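About Us
Home | What We Do | Rates | About Us | Book a Visit

Sustura is a tidying company. We come to your house, we pick things up, and we put them where they go. People have suggested we call this something grander. We had a consultant in Stasari for an afternoon who liked "spatial wellness," and we paid the invoice and kept the old sign.

We started in Pridadton with one van, a stack of secondhand tubs and a flyer that misspelled "clutter." The flyer brought in 62 calls, most of them about the spelling. Enough of the callers also had a spare room they could no longer get into, and we've been at it ever since. The office is on Guzmán Street now, up a flight of stairs, above a shop that sells more storage boxes than any town needs.

How we work

We do one room at a time, and we finish it before we open another door. A standard visit is 70 minutes. The first ten go to walking around and asking what you'd like left alone, and you're allowed to say "that pile." Everybody has that pile.

We don't hold up your sweaters and ask how you feel about them. We don't sell matching baskets, either. Most homes already own a perfectly good bucket, and a bucket will do nearly everything a basket does for a good deal less money.

Bedrooms are the bulk of the work. A kitchen gets cleaned up eventually, if only so that somebody can make dinner, but a bedroom has a door, and a door is a wonderful thing for putting off a Thursday's worth of wrappers. Give it a bed and a low table and you have two surfaces in competition. The table usually fills up first.

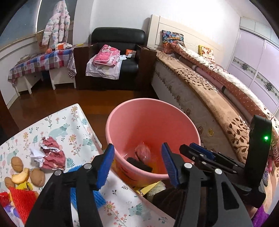

A bedroom, mid-tidy: pink bucket on duty, wrapper still at large among the teal bears.

Our rule for snack tables is food first, wrappers second, and the tablecloth gets shaken outdoors – yes, even the nice one with the animals on it.

What we don't do

Garages, attics, anything with a wasp in it. We also won't settle arguments about whose socks those are.

Visits and rates

We cover Pridadton and Stasari. A visit is $60 per room, bags included. Evening slots go quickly, so book early, and please don't clean up before we get there.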